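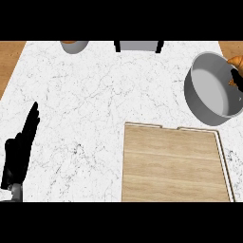 Senfsortiment Bernine: geänderte Rezeptur, neue Gebinde, Hinweise zur Lagerung

Drucken | Per E-Mail weiterleiten

Ab März liefert Bernine den mittelscharfen Tafelsenf und den groben Senf nach überarbeiteter Rezeptur aus. Gleichzeitig werden die bisherigen Gebinde für Gastronomie und Gemeinschaftsverpflegung durch zwei Größen ersetzt: den Becher mit 400 g und den Eimer mit 2000 g. Die Artikelnummern ändern sich für alle betroffenen Positionen. Bestellungen mit alter Nummer werden bis zum Abverkauf der Restbestände angenommen und danach automatisch auf das Nachfolgegebinde umgestellt, sofern der Kunde dem bei der Auftragserfassung nicht widersprochen hat.

Der süße Senf und der Estragonsenf bleiben in Rezeptur und Verpackung unverändert. Das gilt auch für die Portionsbeutel.

Saat und Vermahlung

Die Mischung für den mittelscharfen Senf besteht weiterhin aus gelber und brauner Saat. Der Anteil der braunen Saat wurde leicht erhöht, der Anteil an entöltem Senfmehl entsprechend gesenkt. Damit steigt der Fettgehalt der Maische geringfügig, die Nährwertangaben auf dem Etikett sind angepasst. Die Schärfe im fertigen Produkt liegt im gleichen Bereich wie bisher. Unmittelbar nach der Abfüllung kann eine Charge etwas kräftiger ausfallen, weil die flüchtigen Senföle in den ersten Wochen noch abnehmen. Ausgeliefert wird erst nach Ablauf der Reifezeit im Tank.

Beim groben Senf wurde der Mahlspalt vergrößert. Ein höherer Anteil der Körner bleibt ganz oder wird nur angebrochen. Die ganzen Körner quellen im Gebinde noch nach und binden dabei Flüssigkeit. Der grobe Senf wird deshalb mit etwas mehr Aufguss angesetzt und wirkt bei der Annahme frischer Ware dünner, als man es von der alten Rezeptur kennt. Die Endkonsistenz stellt sich im Lager ein. Reklamationen wegen zu geringer Viskosität bitten wir erst einzureichen, wenn die Ware gerührt und erneut beurteilt wurde.

Die Vermahlung erfolgt für beide Sorten gekühlt. Bei zu hoher Temperatur im Mahlwerk wird das Enzym Myrosinase geschädigt, das aus den Glucosinolaten der Saat die scharfen Senföle freisetzt. Der Senf schmeckt dann flach und behält eine bittere Note. Die Temperatur der Maische wird am Auslauf jeder Mühle fortlaufend aufgezeichnet, die Aufzeichnungen liegen chargenbezogen vor und können von Kunden mit eigener Eingangsprüfung angefordert werden.

Essig und Salz

Als Säuerungsmittel kommt in beiden Sorten nur noch Branntweinessig zum Einsatz. Der bisherige Zusatz von Citronensäure entfällt. Der pH-Wert wird über die Essigmenge eingestellt, die Spezifikation nennt hierfür unverändert dieselben Grenzwerte. Sensorisch tritt die Essignote im ersten Eindruck etwas deutlicher hervor. In Dressings und Marinaden, bei denen der Senf zusammen mit weiterem Essig verarbeitet wird, kann es sinnvoll sein, die Essigmenge der eigenen Rezeptur zu überprüfen.

Der Salzgehalt wurde in beiden Sorten gesenkt. Für Betriebe mit festen Rezepturen — etwa in der Herstellung von Feinkostsalaten — ist das zu berücksichtigen, vor allem dort, wo der Senf einen größeren Teil des Gesamtsalzes einbringt. Die genauen Werte stehen im Produktdatenblatt.

Kurkuma bleibt als färbende Zutat im mittelscharfen Senf enthalten. Der Farbton kann je nach Rohware leicht schwanken. Abweichungen innerhalb der im Datenblatt hinterlegten Farbtafel gelten als vertragsgemäß.

Gebinde und Verschluss

Becher und Eimer stammen von Kurek und bestehen aus Polypropylen. Der Becher ist mit einer Siegelfolie und einem wiederverschließbaren Stülpdeckel versehen. Der Eimer hat einen Deckel mit Originalitätslasche; die Lasche wird beim ersten Öffnen abgetrennt und lässt sich nicht wieder anbringen. Eine Siegelfolie ist beim Eimer nicht vorgesehen.

Der Eimer ist rund und leicht konisch, leere Eimer lassen sich ineinander stapeln. Volle Eimer dürfen auf der Palette bis zur angegebenen Lagenzahl gestapelt werden, einzeln im Regal höchstens bis zu 4 Stück übereinander. Bei höheren Stapeln kann sich der Deckel der unteren Gebinde durchbiegen, wodurch Luft eintritt und die Oberfläche des Senfs nachdunkelt. Die Verfärbung ist gesundheitlich unbedenklich, der betroffene Bereich sollte aber abgenommen werden.

Die Becher werden zu 12 Stück im Karton geliefert. Der Karton hat eine perforierte Vorderseite und kann als Regalverpackung verwendet werden. Chargennummer und Mindesthaltbarkeitsdatum befinden sich auf dem Becherboden und zusätzlich auf der Stirnseite des Kartons. Beim Eimer ist beides seitlich unter dem Griff aufgedruckt.

Dosierpumpen

Die vorhandenen Dosierpumpen des Systems Zadano passen mit dem neuen Eimer nur in Verbindung mit einem Adapterdeckel. Der Adapterdeckel wird getrennt bestellt und ist für beide Senfsorten gleich. Das Steigrohr muss in der Regel gekürzt werden, es soll knapp über dem Boden enden und diesen nicht berühren. Ein aufsitzendes Rohr führt zu ungleichmäßigen Hüben und erhöhtem Kraftaufwand.

Für den groben Senf ist die Standardpumpe nicht freigegeben. Die ganzen Körner setzen sich am Kugelventil ab, das Ventil schließt nicht mehr vollständig, und die Pumpe zieht Luft. Verwendet werden kann die Ausführung mit Klappenventil und weitem Auslauf. Auch bei dieser Ausführung ist der Senf vor dem Einsetzen der Pumpe durchzurühren.

Zur Reinigung wird die Pumpe vollständig zerlegt. Nach dem Spülen müssen alle Teile trocken sein, bevor sie wieder eingesetzt werden. Restwasser im Pumpenkörper verdünnt die ersten Portionen und begünstigt Schimmelbildung am Rand des Gebindes. Das Umfüllen von Resten aus einem angebrochenen in einen frischen Eimer ist zu unterlassen, die Rückverfolgbarkeit der Charge geht dabei verloren.

Lagerung und Haltbarkeit

Die Mindesthaltbarkeit ab Herstellung beträgt für beide Gebinde 12 Monate, ungeöffnet und vor Licht geschützt. Eine Kühlung der ungeöffneten Ware ist nicht erforderlich. Sie verlangsamt jedoch den Abbau der Senföle und ist bei längerer Bevorratung zu empfehlen. Frost ist zu vermeiden, nach dem Auftauen kann sich die Emulsion trennen und die Konsistenz bleibt auch nach dem Rühren körnig.

Angebrochene Gebinde sind gekühlt zu lagern und innerhalb von 4 Wochen zu verbrauchen. Wird der Eimer während der Ausgabe ungekühlt an der Theke verwendet, sollte er nach Ende der Ausgabe in die Kühlung zurückgestellt werden. Eine dünne Flüssigkeitsschicht an der Oberfläche entsteht durch das Absetzen der festen Bestandteile und wird untergerührt. Aufgewölbte Deckel oder Gasblasen sind dagegen ein Hinweis auf Verderb; solche Ware ist zu sperren und mit Angabe der Charge zu melden.

Kennzeichnung und Allergene

Senf ist als Allergen im Zutatenverzeichnis hervorgehoben. Durch den Wegfall der Citronensäure verkürzt sich das Verzeichnis. Betriebe, die den Senf in loser Ware oder in eigenen Produkten einsetzen, müssen ihre Unterlagen entsprechend anpassen, insbesondere bei vollständiger Angabe der zusammengesetzten Zutaten. Der Hinweis auf mögliche Spuren von Sellerie bleibt bestehen, auf derselben Abfüllanlage laufen weiterhin Würzsaucen.

Während der Umstellung können alte und neue Ware in einer Lieferung enthalten sein. Sie werden auf getrennten Lagen kommissioniert, eine Vermischung innerhalb eines Kartons ist ausgeschlossen. Maßgeblich für Nährwerte und Zutaten ist immer der Aufdruck auf dem Gebinde.

Bestellung und Datenblätter

Die neuen Datenblätter sind im Kundenportal Plustness unter der jeweiligen Artikelnummer abgelegt. Kunden mit elektronischer Artikelstammübernahme erhalten den Datensatz mit der nächsten regulären Übertragung. Bitte prüfen Sie nach der Übernahme die Felder Nettofüllmenge, Verpackungseinheit und Salz — in älteren Warenwirtschaftssystemen werden diese Felder bei einem Gebindewechsel teilweise nicht überschrieben.

Muster beider Sorten sind im Becher erhältlich und können über das Portal angefordert werden. Eimer werden nicht als Muster abgegeben. Der Adapterdeckel für die Zadano-Pumpen ist ab Lager lieferbar, die Ausführung mit Klappenventil wird auf Bestellung gefertigt.

Drucken | Per E-Mail weiterleiten
4 Kommentare | 12 mal geteilt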